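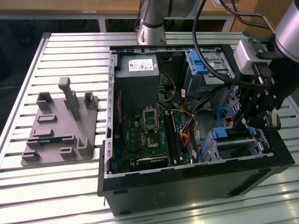

Memory is the part that muddles people, wrote Solène Pichon, because we use the same word for what a computer keeps for a moment and what it keeps for years. Her remark reached the Pickering Museum in April, along with many questions from younger visitors. This page answers the ones asked most often.

What is memory?
A computer has two main places to put information. The first is called RAM. It holds whatever the computer is working on at that moment, such as a drawing you have open. The second is called storage. It holds things you have saved, even when the power is off.

Think of a desk and a bookcase. You spread your homework on the desk while you use it. When you finish, you put it back on a shelf. A bigger desk lets you work with more papers at once, but it does not give you more shelves.

Where does RAM go?
In many desktop computers, RAM comes on thin sticks that fit into slots on the main circuit board. An adult can sometimes add another stick or change an old one. Always ask before opening any computer, and never open one that is plugged in.

How is memory measured?
The smallest piece of information is a bit, which is either 0 or 1. A group of 8 bits makes one byte. One byte can hold a simple letter, so a story of 4000 plain letters and spaces needs 4000 bytes.

Try it yourself
Write your full name and count every letter and space. How many bytes would it need? Now multiply your answer by 8 to find the number of bits.

Words to know
Bit: a single 0 or 1
Byte: 8 bits
RAM: short-term working memory
Storage: where saved files are kept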